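05/09/2019

OK so I sat through the whole Mudport city council meeting last night and I have thoughts. Long thread, get a snack.

The big item was the ferry contract with Stornness. If you don't live here, that's the town across the water that we have been feuding with since before my grandmother was born. Two mayors who would not share an umbrella are now co-sponsoring the same bill. I know!

Quick background. The ferry money runs out in the fall. Neither town can pay for it alone, and the state won't talk to either one unless they apply together. So back in the winter the two councils set up a joint panel, and everybody I know figured it would last one meeting.

It has had 13 meetings. I've been to more of them than I'd like to admit (my sister thinks I need a hobby, and I told her this is the hobby).

Last night was the vote on whether to send the plan on to the full council. Lovely Cabrera chairs our side and she ran it tight. Public comment was capped at 60 seconds a person and she held people to it, including a man who used his first forty on the history of the dock.

The vote was 3 to 3. A tie! You could hear the vending machine out in the hall.

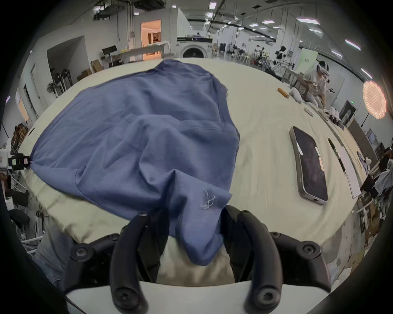 Blue tee on the table tonight, wrinkles and loose threads and all.

Back to the tie. Under the panel rules a tie means the thing goes forward "without recommendation," so it still lands on the council's desk in two weeks, just with a big shrug attached. Cabrera read the rule out loud twice and a guy behind me groaned both times.

The three no votes are mad about the parking clause. Stornness wants our lot on Sebastian Street free for their riders, and we'd be paying to plow it. I support the ferry and I still think that clause stinks. Strike it and I bet you get five votes easy.

What bugged me was how few people from the west side were there. They're the ones who ride the 6 a.m. boat! If you can't make it in person you can send a written comment to the clerk and it goes in the record same as if you stood up and said it. Mine was four sentences.

Somebody asked what Priltutetti has to do with all this -- they run the boats now and want to keep running them. They had a lawyer in the back row who took notes and left before the vote. Make of that what you will.

Next meeting is later in May, same room, bring a sweater. I'll post the agenda when it goes up.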